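4.3 Preparing the sorting cell

The Gisine arm works from one side of the desk and the operator sits at the other.

1. Place the partitioned box within reach of the arm, beside the operator laptop.

2. Keep the laptop power adapter on the desktop, clear of the box. 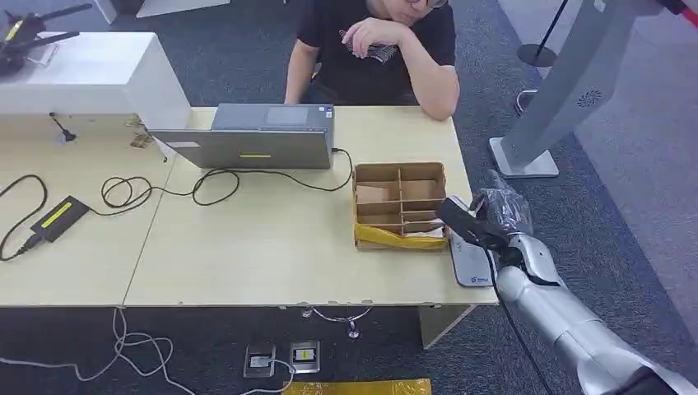
Liv Forsberg asks that the cable loops also be kept short – at Rumwood, a loose one caught on the wrist during homing.

3. Set the speed limit to 74 percent for the first cycle. Do not select 100 percent until step 5 is complete.

CAUTION: Keep both hands away from the box while the fingers are closing.

4. Start the cycle and remain seated within reach of the stop control.
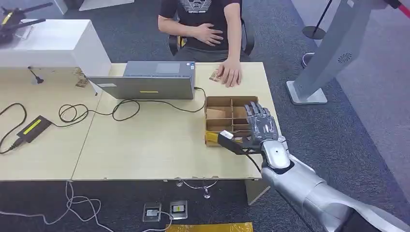

5. Record the grip reading in the cell log. If it is below 79, repeat the cycle.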